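Refurbished and proud of it: a day at the Te Moana open house

STELTPORT — Te Moana has been selling secondhand office computers out of the old cannery since November, and last week it opened the doors to anyone willing to sign a visitor sheet. I paid $20 for parking and went in with low expectations.

The pitch, delivered by operations lead Impi Heinonen, is that a reused desktop beats a new one on price and on waste. The first half I can check. The second half came with a wall chart and no sources.

Heinonen spent most of her talk on sockets and bent pins, the usual reason a board ends up as scrap.
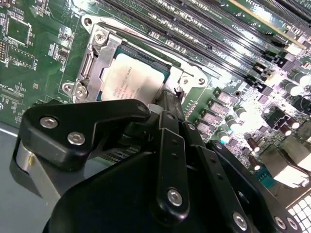 What "tested" means

I asked three staff members and got three answers. One said every machine runs overnight. Another said two hours. The third sent me back to Heinonen, who said it depends on the buyer. The warranty card says 32 days, an odd number I could get no one to explain.

Processors are sold separately too, under the Muko label, graded A to C. An A-grade chip costs nearly double a C. Heinonen conceded that the grade is mostly looks.

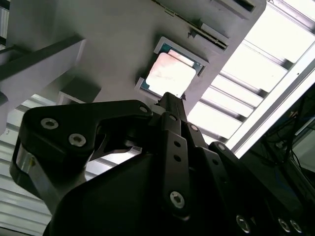
A processor in its gray holder at Te Moana.

Lunch was a sandwich and a talk by Tolow, the freight firm next door — a sales call, really. The shop itself was better. I counted nothing over $624, and the keyboards were clean.

Would I buy one? Maybe for a kid's homework. I'd want the test report in writing first, and on the day the front desk couldn't print me a sample.
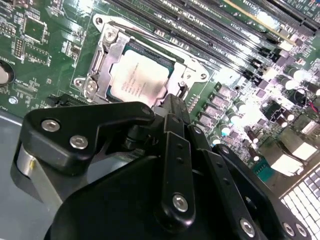 Green motherboard, Te Moana open house.

The next open house has no date yet. Parking at the ferry lot is free after noon.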